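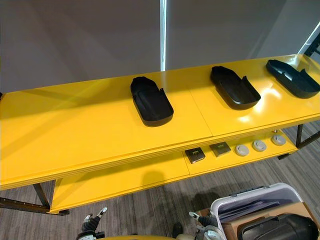

Workplace Layout and Material Flow
Handout 4: Spacing, reach and the two-bin system

Course tutor: Catinca Husar
Please read before the seminar. Bring your own drawing from Handout 3, you will need it in the second hour.

1. What we did last time

In the last lecture we spoke about the path of a part through the workshop. We drew the path as a line and we measured it. Many of you were surprised how long the line was, even in a small company. In the case of Gedby, a part for a garden lamp traveled 102 meters between the saw and the packing place, and the two places are separated by one wall.

Today we stay in one place and look at a single workstation. The question is how the parts should wait there, and how many of them.

2. Waiting stock

Every workstation has some stock that waits. We call it the buffer. If the buffer is too small, the worker stops each time when the delivery is late. If it is too big, the parts take space and a mistake stays hidden for a long time. Suppose that a drilling machine makes a wrong hole and there are 200 pieces in the buffer before the next worker sees one of them. Then you may have 200 wrong pieces.

A simple formula for the first estimate:

buffer = use per minute x longest normal delay in minutes

Take the word "normal" seriously. A delay which comes one time in a year should not be in the formula. For this you need a different plan, for instance a second supplier.

Worked calculation. A station uses 4 brackets per minute. The delivery cart is normally late by 20 minutes at most. The buffer is 4 x 20 = 80 brackets. If the brackets come in boxes of 25, we round up to four boxes.

3. The two-bin system

The two-bin system is old and it needs no computer. There are two bins with the same part. The worker takes from the first one. When it is empty, it goes back to the store and this is the order for more parts. In the meantime the worker takes from the second one.

Each bin must hold enough for the full time of refilling. Students often calculate with both bins together, and this is the most frequent mistake in the exam. At the moment of ordering, only one bin is still full, so this one bin has to cover the whole waiting time.

The empty bin is the signal, so it must really travel. In the Avram exercise from last year, the groups left the empty bins under the bench "for later", and after one hour there was no order in the store at all. 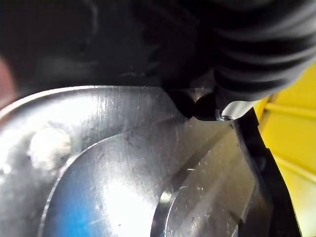

Can the two-bin system be used for parts with very irregular consumption?
It can, but the bins must be sized for the highest consumption, and then most of the time you keep much more stock than you need. For such parts a periodic check is usually the better choice.

4. Reach

We divide the work surface in two zones. The near zone is what you reach with the elbows close to the body. The far zone needs a stretched arm. Parts used in every cycle belong in the near zone - also when they are heavy, and especially then. Parts used once in an hour may go to the far zone.

Ľubomír Skála will show in the seminar how to mark both zones on paper with a string and a pencil. Please note that the zones of a short person and a tall person are different. At Stulberg the benches were marked for one tall foreman, and the evening shift moved everything back at 6 p.m.

5. Homework

a) The Jarkero case describes a packing station with a yearly use of 1,487 large cartons, delivered once per month. Calculate the average monthly use. Then write in two or three sentences why this average is not enough to decide the size of the bin.

b) Mark the near and the far zone on your drawing. Write next to each part how often it is used.

c) Find one place in your own kitchen where the two-bin system already works, or could work. Coffee is allowed, but it was used by almost everybody in August.

Hand in on paper, one page for each task. The next handout is about labels and colors.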